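Wifi extender keeps dropping – my log so far (and a fix, I think)

25 Mar 2021, by Struan Rutherford

I said I'd write this up for the support thread, so it's going in more or less as I scribbled it down. The kit is a Randen router in the hall cupboard, a Fiteck extender upstairs on the landing, and a little Jaidee network switch behind the telly that I bought in December and have had no bother with at all.

The problem: the extender drops off the network, comes back, drops off again. The light stays green the whole time, which is maddening. My laptop says it's connected, full bars, and then nothing loads. Phones do the same. Anything plugged into the router by cable carries on perfectly happily, so I ruled out the broadband line pretty early.

First go. Turned everything off and on again (yes, I know, but you lot always ask). Router first, then the extender once the router had settled. It worked for 21 minutes and then went again.

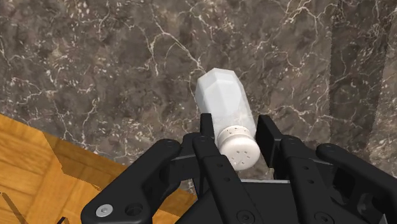 Picture: Struan Rutherford

Second go. Moved the extender to a socket nearer the stairs. The signal went up, the drops carried on exactly as before. Moved it back, as my daughter had the socket earmarked for her lamp.

Third go. Factory reset on the extender. You have to hold the pin in for 12 seconds and it's a fiddly thing, I'd bent two paper clips before it took. Set it up again from scratch with a new network name so I could be sure which box I was talking to. Good idea, that, and I wish I'd done it on day one! It stayed up all evening, then in the morning it was dropping every few minutes again.

Fourth go. Support asked me to run a long ping test from the laptop to the router, going through the extender. I left it going while I got on with other things. Out of 1,512 pings, 63 were lost, and they were nearly all in clumps – a good long run of replies, then a little cluster of timeouts, then fine again. So it wasn't a weak signal, or I'd have expected them scattered all over the place.

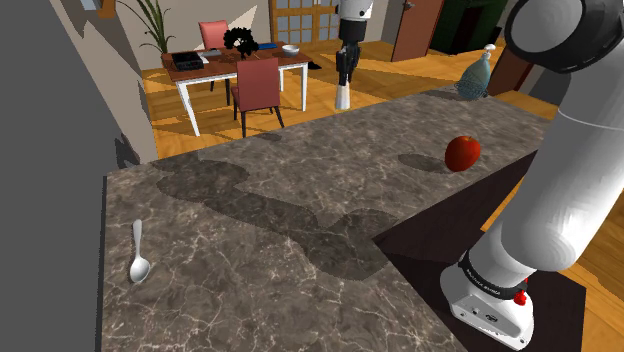
Stone worktop with a spoon on it, robot arm to the right.

Fifth go, and this is where it got interesting. I logged into the router and looked at the list of connected devices, and the extender was in there twice with two different addresses. I'd installed the Prakness app on my phone ages ago to keep an eye on the network, and buried in its settings it had reserved an address for the extender. The router was handing out a different one. I think the two were having a tug of war over it.

So I deleted the reservation in the app, took the old entry off the router, set one fixed address on the router only, and restarted the lot. No drops since then. I ran the same ping test again overnight and didn't lose a single one.

Still to do: the Fiteck firmware is a version behind and I haven't dared touch it while things are behaving. If anyone on here has done that update on the same model, did it keep your settings or did you have to start over? Please leave the ticket open for now, I'll report back once I've done it.

Contact us | © 2021 | Back to top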